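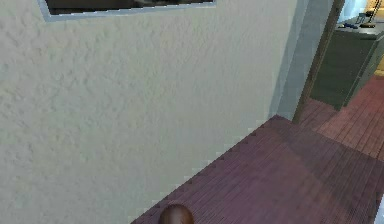
Ukex Releases Dawber 10, With Test Reports That Explain Themselves

STUSTTHORPE, January 25, 2024 – Ukex, the software company best known to many developers for its build tools, is very pleased to announce that Dawber 10 is now ready to download. Dawber is the company's test runner for mixed-language projects, and this release is the biggest we have put together so far, with 160 fixes and improvements, a good many of them suggested by the people who use it every day (thank you, all of you, and please keep writing in!).

Anyone who has worked on a project with two or three languages in it will know the feeling of running the whole suite, waiting patiently, and then opening a summary that leaves out half of what ran. Dawber 10 gathers results from every module into a single report, and when a module has been skipped it says so in plain words and names the setting that caused it.

The new version also starts faster. On our own main code base, a full run that used to take 92 minutes now finishes in 50, and we have not yet turned on everything we would like to. 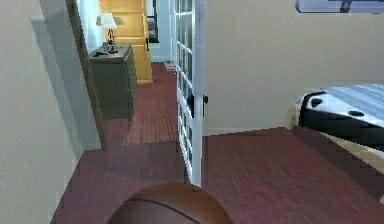
Working with Wullex

Many of our customers already keep their build history in Wullex, our hosted dashboard, and we wanted the two products to get along better than they have in the past. From this release on, Dawber sends its reports to Wullex directly, with no plug-in to install and no extra file to edit. Older reports can be brought over with one command, and they keep their original dates and labels.
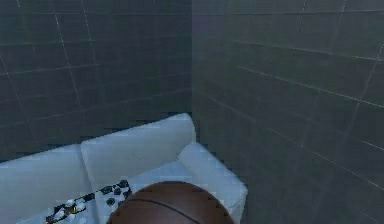

Teams that would rather keep everything on their own machines can of course carry on doing so, and the local report has exactly the same pages as the hosted one. We know how much that matters to smaller shops, having been one ourselves for a long time.

Price and availability

Dawber 10 is free for open source projects and is included in all current Ukex support plans. Customers on Dawber 9 can upgrade in place, and version 9 will go on receiving security fixes through the end of May. Release notes and an upgrade guide are on the Ukex website.

About Ukex

Ukex makes build and test tools for software teams of every size. The company is based in Stustthorpe.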